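3.2 Catcher workload and late-season throwing

Pop time was taken from the league tracking feed, second base attempts only. Throws to third dropped, too few of them. We kept catchers with at least 48 recorded throws over the season, and anyone who changed clubs mid-year was kept as one player (see Mensah and Ruchti, earlier draft, for the version with them split out). Spring games in February not used. Innings caught is the running total up to the day before each throw.

Main result is small but it holds up. Catchers on a heavy schedule, meaning 5 or more starts in a week, got slower out of the crouch in the last part of the season. Arm speed hardly moved. So the loss is mostly in the exchange and the feet, wich matches what coaches told us before we had any numbers.

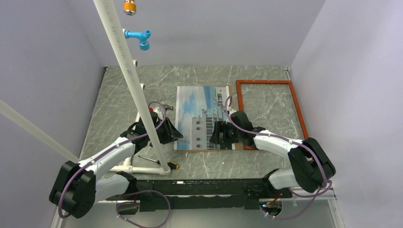
Figure 4

Pitcher effects are the obvious problem. A slow delivery gives the runner a better jump and the catcher rushes, and rushed throws look different from tired ones. We added a term for time to the plate. Estimate shrinks a little, same sign. Taking out pitchouts changes nothing worth reporting.

Total sample is 1034 throws. Thin for backup catchers, who mostly start day games after night games, so thier rows should be read with care. Converted players (infielders moved behind the plate in the minors) also look slower early on and then catch up by midseason. Could be practice, could be who gets to keep the job. Can't separate the two here. Age was tried as a control and left in.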